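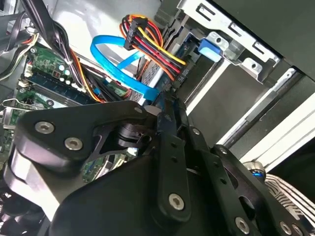 Progress report to the Mathur Fund, Thu 11 April
Prepared by Valeriano Nieto, Skimlow Community Orchard

What a spring we're having! The pears opened first, the plums were right behind them, and the lower terrace (the one we worried about all winter) has come through with hardly a gap.

Your grant paid for 200 young trees, and all but 13 are now in the ground. Those last ones are apples, held back at the Gundcombe nursery until the drainage ditch along the north fence is finished. I walked it on my way in and the digging has 3 more days to go, if the rain stays off.

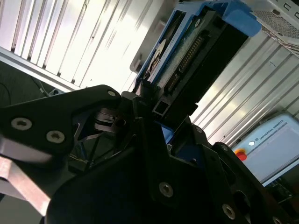

Pruning classes have been a joy. We had 26 people at the last one, several of them from Tivthorpe, and they stayed an hour past the end talking about grafting! We'd love to run a summer pruning class in July and can cover it from the existing teaching budget.

Spending is on track apart from tree guards, where we went over because the deer found the first planting. Savings on mulch covered the difference. Receipts are attached, and the watering plan will follow once the ditch is done.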